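2021-03-23

Eighteen weeks. Or eighteen weeks and a day, depending on which midwife you ask. Haven't written here since July and I know I said I would, sorry.

So. The poem got finished. The one about Mum's hands, the hospital one. I'd had the first half sitting in a drawer for 8 months and couldn't look at it. Then on Sunday, kettle on, toast burning, I wrote the last 5 lines on the back of the Hudport ferry timetable and that was that. Cried a bit. Ate the toast anyway.

It goes (part of it):

You held the rail as if the bed were moving.
I held the cup, the straw, the other cup.
Outside, the gulls were busy at their grieving,
or lunch. The nurse came in and turned you up.

"Turned you up" is wrong, I know, you turn up a lamp or a radio. But that's how it felt. She went brighter for an hour. I've tried it four other ways and they're all tidier and all worse.

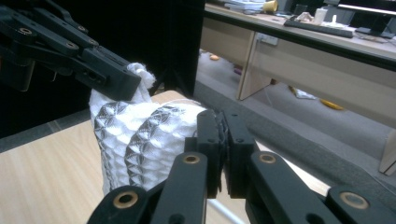 Chidubem Adeleke wrote back the same night to say the gulls should go. Too easy, gulls, every grief poem from a harbour town has them. Keep the cups, keep the rail, and what happened to the line about her wedding ring being taped on, becuase that was the one that stayed.

I'd cut the ring. Forgot I'd even sent that version. So now it's back in, third verse, and the gulls are on probation. I do like "or lunch".

The other thing is being pregnant while writing about her. Didn't plan it like that. I'm sick most mornings and then I sit down and there she is, asking if I've eaten. I keep wanting to ring her about names. She'd hate all of them. She'd say Omska sounds like a cough medicine (it's my husband's gran's village, it's only a middle name, calm down everyone).

Been reading the Mac Giolla translations again in the bath. Not the famous ones, the short ones at the back. My copy's gone wavy. And a bit of Flevov, who I still don't get, but there's one about a coat on a door that I've read 32 times and would happily read again tonight.

Might send ours off somewhere. Might not. The form wants 2000 words on "your practice" and my practise is a timetable and a biro.

Scan on Thursday. Will try and post after, if I've the energy. Thank you for the emails, I've read every one even where I've been hopeless at answering.

Contact | © All poems and posts remain the author's | Back to top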